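Derkero rehace el cableado de muñeca de su célula textil tras una serie de paradas por pérdida de comunicación

La empresa de integración Derkero ha vuelto a poner en servicio la célula de manipulación de ropa que mantiene en su nave de Buvaveo, después de una intervención centrada en la pinza del brazo izquierdo. El equipo, un manipulador móvil de dos brazos, llevaba desde agosto registrando cortes intermitentes en el bus que une el controlador con el motor de apertura de los dedos.

Según el parte técnico de la compañía, el fallo aparecía con la muñeca girada hacia dentro y el brazo bajo, la postura habitual al recoger prendas de una cesta apoyada en el suelo. El controlador perdía la respuesta del actuador, la pinza conservaba la última apertura ordenada y la tarea se detenía con una alarma de tiempo de espera. El histórico recoge 26 paradas de este tipo, todas en el lado izquierdo.

La primera comprobación descartó el motor. Los técnicos intercambiaron los actuadores de ambos brazos y la alarma siguió saliendo en el izquierdo. Después se midió la continuidad del cable con la muñeca en movimiento y se localizó la interrupción a la altura del conector, en un tramo que trabajaba sin holgura suficiente y que transmitía el tirón directamente a los terminales.

La reparación consistió en sustituir el latiguillo, engastar de nuevo los terminales y dar al cable un recorrido más largo, con una curva de radio amplio antes de la articulación. Sotorex, que suministra el cableado, fabricó tres juegos: uno quedó montado y los otros dos pasaron al armario de repuestos. Toprak se encargó de revisar el soporte de la pinza y de comprobar el par de apriete de los tornillos.

Con el conector cambiado hubo que repetir la puesta a cero. El procedimiento empieza con los dedos cerrados a baja corriente hasta hacer tope, guarda esa posición como referencia y abre después hasta el límite mecánico. El codificador entrega 1024 cuentas por vuelta, y cualquier diferencia entre la apertura medida con galga y la calculada obliga a empezar de nuevo. En el primer intento el valor de referencia no se guardó en la memoria permanente y se perdió al cortar la alimentación; el segundo se dio por bueno.

La verificación se hizo con prendas y sobre mobiliario blando, sin bancada rígida. Una superficie tapizada cede cuando la punta del dedo la toca y obliga a corregir la altura de aproximación, de modo que el brazo pasa más tiempo en las posturas en las que antes aparecía el corte.

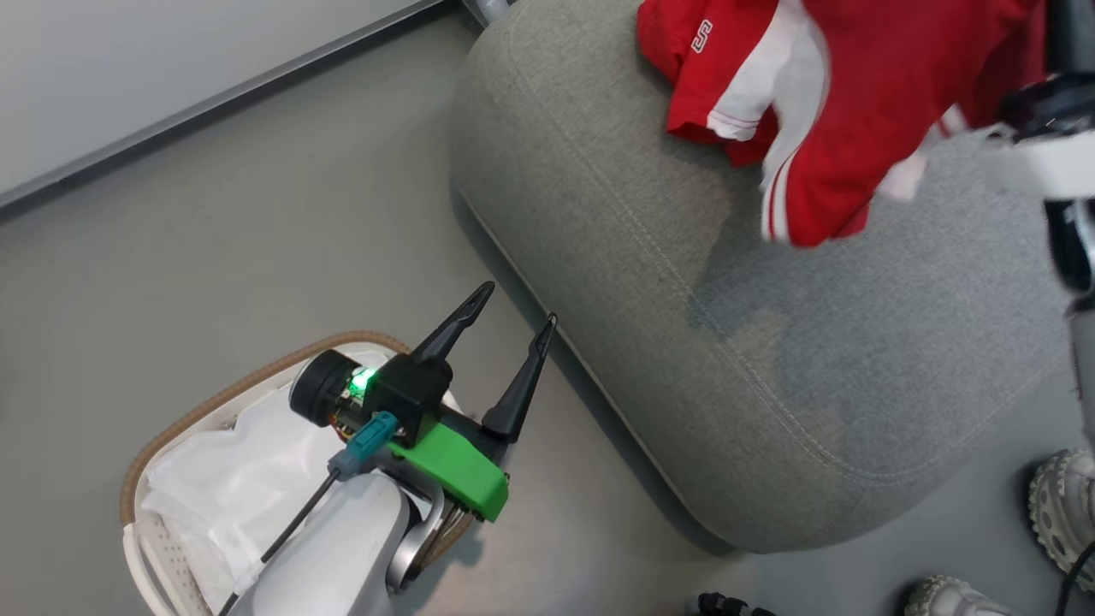
El programa de ensayo encadenó 447 ciclos de apertura y cierre con giro completo de muñeca, repartidos entre posiciones altas y bajas. El bus no registró pérdidas de trama y la corriente del motor se mantuvo dentro de la banda fijada por Derkero para los dos brazos. La temperatura del actuador se leyó al comienzo y al final de cada tanda, sin avisos del controlador.

El plan de mantenimiento incorpora dos cambios. El conector de la pinza se inspeccionará con la máquina sin tensión al terminar cada semana de trabajo, y el controlador guardará el ángulo de muñeca junto a cada alarma de comunicación, un dato que hasta ahora había que reconstruir a partir del registro de trayectorias. El brazo derecho conserva el cableado original y se modificará en la próxima parada programada, con uno de los juegos que ya están en el armario.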